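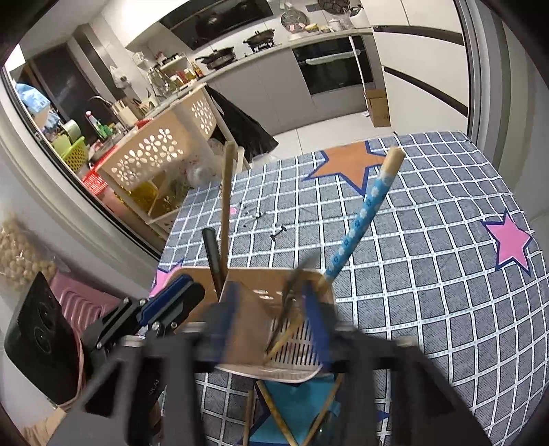 What is Bindano?

Bindano is a home recording service for robot training: it lends you hand-held grippers with cameras on them, you do ordinary chores with them, and it turns the recordings into cleaned-up episodes you can train a robot arm on.

# Bindano (recording service)

**Bindano** is sold as a subscription with a loan kit, a set of task packs and a web page for checking your recordings. I've kept this entry on the wiki going since last November, when I signed up for the smallest plan, and I've tried to keep my grumbling in the section for grumbling. I pay for my own account, so you know where I stand.

## Name and background

The service was put together by Nelli Saarinen and Iqra Khattak, who had both been recording robot demonstrations the hard way (one person puppeteering a big arm, one person with a hand on the stop button) and wanted something you could do at a kitchen table. The early version was called Tarar and did only drawers and doors. You'll still find the word Tarar in file headers and in one menu, so don't panic if you see it. It's the same thing.

Ninness is the checking software. Ernby is the household task pack, and it's the one most people mean when they say they "have Bindano." I'll use the names that way all through.

## How a session goes

You hold the gripper in your hand, squeeze to close the fingers and move things the way you'd like a robot to move them. The camera rides along on the gripper, so what gets recorded is mostly fingers, table and whatever room happens to be behind the table. No robot arm needed at this stage, and that was the whole appeal for me!

Every task in Ernby comes as a card with a starting setup, a goal and a few lines on what counts as finished. You read the card, set out your things, press the button, do the job, press the button again. Then you mess it all up and do it again, a bit differently. The cards really push the "a bit differently" part, and I'd say they're right. My first evening I put every spoon down at the same tidy angle, and Ninness flagged the lot as near duplicates.

A session is uploaded when you close it. You can throw away any take before that, and I throw away plenty.

## The cutlery task

Cutlery is the task people ask me about the most, and it's the one I like best. The card is short: utensils start in a heap on the table, the holder stands nearby, and they go into the holder one at a time. Handles may cross. Different materials are welcome. Any holder will do as long as it stays upright.

It sounds easy and it's a lovely pain. Chopsticks roll. A spoon lying across another spoon takes its neighbor with it when you lift. Long handles want to be gripped near the middle, but then the tip swings and catches the rim of the holder, and you end up doing a little wrist turn that you never think about when you're using your own fingers. That wrist turn is exactly what you want in the recording, so leave it in.

Clear or smoky plastic is its own headache. My own trained model did fine with wooden chopsticks and plain metal, then reached short on see-through spoons over and over. More takes with plastic helped some. I'd record those early, while your patience is fresh. 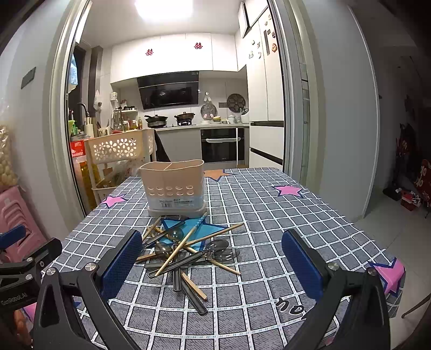 How many takes does a cutlery task need before it's worth training on?

The Ernby card asks for 83 accepted takes as a minimum, with the heap rearranged between them and more than one kind of utensil in it.

## What Ninness checks

Ninness looks at each take after upload and gives it one of three marks: accepted, look again, or rejected. The usual reasons for a "look again" are these:

- the fingers left the camera's view for too long
- the object was already moving when the take began
- the take ended before the object was let go
- two takes are too much alike

Rejected takes don't count against your plan, which I think is fair. You can argue with a mark too, by typing a line in the box under the take, and a person reads it. I've argued over a ladle. I lost.

Busy backgrounds are fine, by the way. People new to this clear the whole kitchen as if company's coming, and then their model falls over the first time it sees a bag on the floor. Patterned tablecloths are allowed and so are shelves, pans and open doors behind the table. Mirrors are where the card asks you to be careful.

## Plans and limits

There are two plans at the time of writing. The small one covers 361 accepted takes a month. The big one covers 1,544, and adds a second gripper on loan for tasks that take two hands, like opening a jar. Unused takes don't roll over (grumble), and the kit goes back in its case when you cancel.

I'm on the small one, and I've hit the limit exactly once, during a week of bad weather and a lot of podcasts.

Files come out as one folder per take, with the video, the hand movement and how open the fingers were at each moment. If you've used any common robot learning library you'll find a converter on the download page. Mine ran on the second try, the first having failed over a space in a folder name.

## Where it does well

The start is quick. I had the case open and a take recorded before my tea was ready, with no calibration dance beyond waving the gripper in front of a printed sheet. It's also pleasant to share: my sister can't stand robots and still did a whole batch of takes because she found it relaxing, sort of like shelling peas.

The cards are written in plain words, and I can't say that for most of this field. They say what to do and they stop.

## Where it doesn't

- **Tired hands.** Squeezing all evening adds up. I do short stretches and swap sides, and the cards ought to suggest it.
- **Thin things flat on the table.** Picking up a chopstick that's lying on cloth takes practice, and you'll push the cloth around while you learn.
- **Slow uploads.** A long session on my home line runs past bedtime.
- **Search in Ninness.** It looks for whole words only, so "spoon" won't find "spoons." Come on! 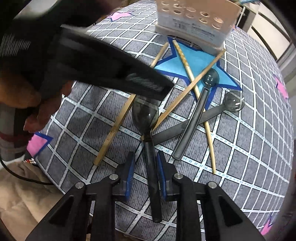
*Gripper fingers closed on the handle of a dark gray plastic spoon, with more spoons and chopsticks on the tablecloth.*

## Use on a real arm

Recording is half of it. The other half is whether a robot arm can copy what you did, and here the service gives you advice and leaves the rest to you. The advice is to fit the arm with fingers of the same shape as the ones you recorded with and to put the camera in the same spot. I ignored the second part the first time around and lost a weekend.

After that I trained on 700 takes, cutlery and cups mixed, collected over two months. The arm in my workshop now puts most chopsticks in the holder and drops the odd one beside it. Cups it does well. Forks are still a coin toss, and I suspect I simply don't have enough forks in there.

## Versions of this entry

Plans and limits checked against my own account page, April 2026. The older Tarar task list has been moved to its own page, and the section on jars is waiting for anyone on the big plan who'd like to write it.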